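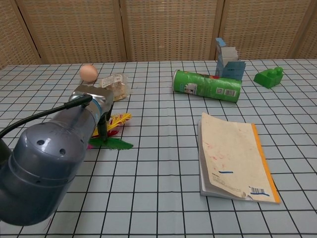
Two colourful feathers on a tablecloth.

Ashes, keepsakes and scattering: frequently asked questions

Last updated Jan 19, 2022

We don't sell urns, jewellery, boat trips or tree kits. We answer questions from families who have been handed a brochure and want a second opinion before they pay. Prices are in Canadian dollars and come from written quotes that families have sent us.

Do we have to decide what to do with the ashes right away?

No. Plenty of people keep them in the plastic box from the crematorium for years, on a closet shelf, and no harm comes of it. Be wary of anyone who tells you there is a deadline. The one real exception is when the ashes are still with the funeral home, which may start charging for storage or have a set holding period. Ask for that date in writing, pick them up, and then take as long as you like.

Do we need to buy an urn?

You need a container. The crematorium's basic one is a container. One family was told theirs was "temporary" and quoted $633 for a brass replacement. We asked what made the first one temporary and got a paragraph about dignity. If you like the brass one, buy it, but compare prices elsewhere first, and check the inside volume before you order. Some of the prettier ones are too small for an adult.

What about ashes made into a glass bead or a pendant?

Pralano makes a glass pendant and Flaltoleo makes a ring. Both take a spoonful or so and mail back the finished piece. The work can be lovely. What we would want to know is how much of what you send ends up in the piece, what happens to the remainder, and how one family's order is kept separate from the next. Flaltoleo sent us its handling steps when we wrote. Pralano replied that its process is "fully respectful", and we still don't know what the process is.

Never send all of the ashes. Never send any by a courier who doesn't allow them. Most don't, whatever the little card in the kit suggests.

Can a laboratory prove that a stone was made from my mother's ashes?

We have not seen a certificate that does. The ones we have been shown say who ordered the stone, its colour and its weight, and carry a signature. That tells you the paperwork matches the stone. Cremation destroys nearly all the organic material, so don't expect a DNA match to settle it either. If you would treasure the stone anyway, go ahead. If you would only treasure it with proof, keep your money.

Do the tree urns work?

The tree may well grow. Whether it grows because of the ashes is another question, and our answer is no. Ashes are alkaline and salty, and in quantity they are hard on young roots. Clutine's kit includes a bag of "neutralizing medium" to get around this, and its ingredients are not on the label. We asked and were told they are proprietary. A nursery seedling planted a little way off from the scattered ashes will do as well, for far less.

Think too about what happens if the tree dies. Clutine will replace the seedling once, within the first season. It can't replace what you buried under it.

Is there a charge for scattering at sea or on a lake?

Doing it yourself, usually only the price of getting there. Hired boats vary wildly. One quote we were sent came to $1,153 for an unattended scattering, meaning the family stays on shore and receives a card with coordinates. We can't tell you whether that particular company does what the card says. Neither could the company, when we asked how a family might check. If you pay for a boat, be on it.

Where are we allowed to scatter?

Rules differ by province and sometimes by municipality, and we have given up trying to keep a list current. In general, your own land is fine, someone else's land needs permission, and parks want to be asked. Cemeteries nearly always charge. If a website states one rule for the whole country, close the tab.

Our faith forbids cremation, but Dad wanted it. Who is right?

We can't answer that. Some traditions refuse outright, some allow cremation but want the ashes kept together and buried, and others leave it to the family. Ask your own clergy, and ask early, before a date is set. Don't rely on a funeral director's summary of your religion. We have heard several that were wrong, always in the direction of the bigger package.

If ashes must stay together, that also rules out pendants, rings and splitting them among the children.

What should the ashes weigh?

More than people expect, and it depends mostly on the person's frame. A parcel that seems light isn't evidence of anything by itself. If you are worried, ask to see the cremation record and the numbered disc that goes with the body. A decent operator will show you both without a fuss.

How big a "witness ceremony" package do we need?

Possibly none. Being present at the start of the cremation is often allowed if you ask. The Głowacki package charges $600 for it, with 3 candles, a reading and use of the side room. Another family at a different crematorium was let in for nothing and brought their own reading. Ask for the price of attendance alone.

Can we change our minds afterward?

About scattering, no. About jewellery, generally no, as the terms tend to exclude returns once the ashes have been opened. Prepaid services are different, and many provinces give you a cancellation period. We had several letters in December from people who had signed while exhausted and were still in time to cancel. Read the back page of the contract.

Do you recommend any of the companies named here?

No. We don't take their advertising either. If one of them changes its answer to a question above, we will change ours.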